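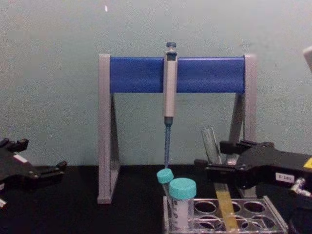
2.3 Sample handling and species assignment

Figure 2. Single-channel micropipette on its stand.

Water samples from the Vorkus wetland were filtered on the day of collection and the filters were stored cold until extraction. Each filter was cut in half with a clean blade. One half went forward to extraction and the other was kept in reserve, so that any result in doubt could be repeated from the same water. Extraction and amplification were carried out in separate rooms, and staff did not return to the first room after entering the second on the same day.

A field blank was carried to every site and opened there for as long as it took to fill the sample bottles. Blanks were then treated in the same way as the samples. Where a blank gave a positive result for any target animal, all samples from that site visit were set aside and the reserve halves were processed. This happened on two visits, both in the eastern basin. The reserve halves from one visit were clean and have been kept in the data set. Those from the other were not, and the visit has been dropped from all later tables.

Sequences were compared with a reference library built for the Flarar program. The library covers the mammals, amphibians and wading birds known from the region, but it remains thin for bats and for small rodents. Reads that matched two or more species equally well were assigned to the genus only. We did not use location to settle such cases, as this would have tied the results to the very range maps the study was meant to test.

2.4 Camera survey

Camera traps were placed at 70 stations along the shore and on the raised ground between the two basins. Stations were at least 600 meters apart. Where the planned point fell in open water or on private land without an access agreement, the station was moved to the nearest suitable ground and the new position was used in the analysis. Cameras were set at knee height, facing north where the ground allowed, and were left without bait.

The survey closed on 10 October 2021. After blank triggers and images of livestock were removed, 3,642 images remained. Two readers went through the full set separately, and 2,791 images were given the same species name by both. The rest were reviewed together. Images that still could not be named were recorded at the level of family or order and do not enter the occupancy models — they are included only in the activity plots.

Repeated images of the same species at one station within thirty minutes were treated as a single event. A longer interval was tried for otter and wild boar, which tend to linger near the water, and the change made little difference to the ranking of stations. The shorter interval is used throughout.

2.5 Combining the two sources

The two methods do not sample the same area. A camera records animals that pass a fixed point on land, while a water sample may carry material from well upstream. Following the approach used in the earlier Stalden survey, each water sample was therefore linked to all camera stations within its drainage unit and not to the nearest station alone. Units with no working camera were kept in the water analysis but left out of the comparison.

Detection was modeled separately for each method, with a shared term for presence. Rainfall in the three days before sampling was included for the water data, and plant cover in front of the lens for the camera data. Species detected in fewer than four drainage units were not modeled. They are listed in the supplement with the method by which each was found.

A second round of water sampling was carried out in December, when most of the amphibians are inactive. It is used here only to check the winter detection of otter and water vole, and its results are reported apart from the main survey in Section 3.4.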